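Support ticket: Utensil caddy with wire rack, leaning and tipping
Product: Kolside three-compartment caddy, gray
Opened by: Tove Egilsson
Status: Closed, resolved

Customer message, 9:40 a.m.

I bought the Kolside caddy in January for the counter beside my stove. It leans to the left and has tipped over 2 times, once onto the burner knobs. The rack and the tray underneath look straight to me. I keep a spatula, a slotted turner and a whisk in it, plus a wooden ladle when it's clean. Is the rack bent, or is it supposed to have that dip in the front wire?

Reply from Bech Housewares support, 10:25 a.m.

The bend at the front center of the wire is part of the design. Both legs of the rack should touch the tray. Please check these and write back:

1. Lift the caddy out and set the rack on a flat surface. Press each corner. Does it rock?
2. Put the caddy back in and push down until it stops.
3. Tell us which compartments you use.

Customer message, 1:15 p.m.

No rocking on the bare table. With the caddy back in, one end sat higher until I pushed hard, and then it dropped 6 mm. I hadn't pushed it down that far before. I use the left compartment for everything and leave the other two for later.

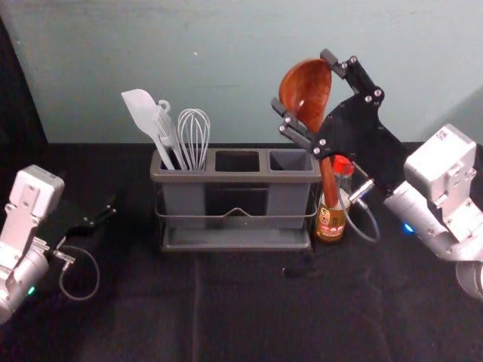
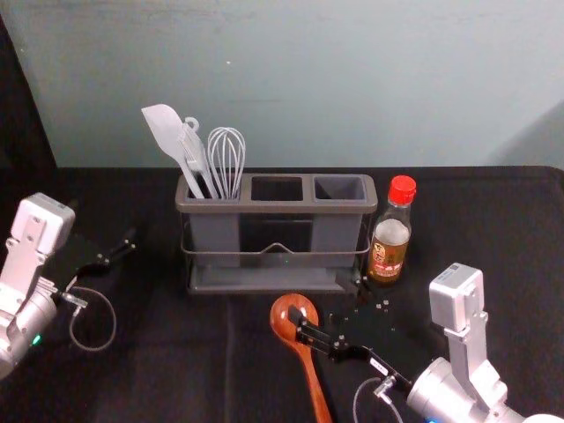

The ladle is the heaviest thing I own for this. On my kitchen scale the caddy with rack and tray is 480 g and the four tools together are 300 g, so I can see how that would pull it over when they all go in one end.

Reply from support, 1:50 p.m.

Thank you, that helps. There are two causes. The caddy was not seated in the rack, and the load was all at one end. Please put the ladle in the right compartment with the bowl up, move the whisk to the middle, and leave the spatula and the turner where they are. Then bump the table lightly and see if the tray shifts.

Customer message, 4:30 p.m.

Moved them around as you said. It stands straight and didn't slide when I bumped the table. The ladle handle reaches the bottom of the compartment without catching. One more question, can the tray go in the dishwasher?

Reply from support, 4:45 p.m.

Tray and caddy yes, top shelf. Wash the wire rack by hand and dry it. Closing this ticket. Reply here within two weeks to reopen it.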